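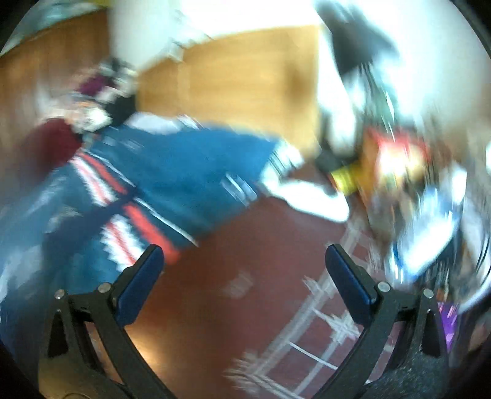
The reading room of the Inthorpe Textile Lending Collection holds almost 250 knitted and woven pieces, and any of them may be taken home by a registered borrower for up to 18 days. The collection does not keep its holdings behind glass. Pieces are laid out, handled, worn and returned, and the staff consider the wear that results to be part of the record. Blue is the color most often requested, and large knits in blue with bold bands of red and white, in the Nordic manner, are seldom on the shelf for long. The collection's keeper, who has held the post since the lending program opened, agreed to speak with us about how such pieces are stored, lent and looked after.

"People expect to be told not to touch," the keeper said. "We ask them to touch first and read the label afterward. A banded knit feels different where the colors change, and a borrower who has noticed that will usually fold it properly without being shown."

Folding occupied a good part of our conversation. Patterned knits are stored flat, never on hangers, and are refolded along new lines each May. The keeper explained that a crease left in one place for several years weakens the yarn, and that striped bands show the damage sooner than plain ground does. "A red and white stripe is unforgiving," the keeper said. "If the fabric has been pulled, the stripe wanders, and your eye goes straight to it."

The collection began as a gift from the Brunberg mill, which closed its knitting floor and offered its sample stock to the town. The original gift consisted of 70 pieces, most of them blankets and heavy garments, with a ledger in which each pattern was given a number but no name. The names now in use were supplied by borrowers. The keeper regards this as an improvement on the ledger, although it has led to some confusion. Two different patterns are known as "Harbor," and the catalog has had to record both.

Asked whether lending old knitwear to households was wise, the keeper was direct. "We have lost four pieces. One was lost to moths, and that happened here in our own store. Three went out and did not come back. I would not call that a poor result." Borrowers sign a one-page agreement, receive a cotton bag, and are asked not to wash anything. Pieces that come back soiled are cleaned by hand in the workroom and dried on flat racks under towels.

The workroom itself was refitted two years ago with a grant from the Vunell Fund. The old steel shelving was removed and replaced with wide, shallow drawers, each deep enough for one folded blanket or two garments. The keeper had asked for drawers of this kind from the outset. "With shelves, the piece at the bottom carries the weight of everything above it, and it is always the piece someone wants," the keeper said. "With drawers you open one and there it is." The change also reduced the time needed to prepare a loan, and evening hours were added as a result.

We asked about mending. The collection's policy is to repair in a matching weight of yarn but to leave the repair visible on the reverse side. Older mends made by former owners are left as they are, even when the color is wrong. One blanket has a corner reknitted in a green that appears nowhere else in it -- "a very confident green," in the keeper's words -- and borrowers ask for it by that corner.

The next stage of the work is a pattern survey. Staff intend to chart each banded design stitch by stitch and to make the charts available for home knitters, beginning with the Brunberg blues. A first booklet, titled Na after the mill's mark for its heaviest yarn, is planned for a printing of 200 copies. The keeper does not expect it to be finished quickly. Dark blue beside a slightly lighter blue is difficult to chart under electric light, and in winter the workroom has only a few good hours of daylight.

"Bring your own knitting when you come," the keeper added as we were leaving. "We learn a good deal from what people are wearing."

Published December 22, 2013

Comments

I had one of the two "Harbor" blankets last winter and did not know there was another. Which one has the narrow white band at the edge?

Very glad to read that the old mends are left alone. My grandmother would mend with whatever was in the basket and we could always tell which winter it was.

Will the booklet be sold by mail, or only at the desk? I live too far away to borrow.

The drawers are a great improvement. Please consider a larger table for laying pieces out.

Related items
Storing wool through the summer
The Brunberg ledger: a short history
How to register as a borrower
Vunell Fund grants to small collections
Evening hours at the reading room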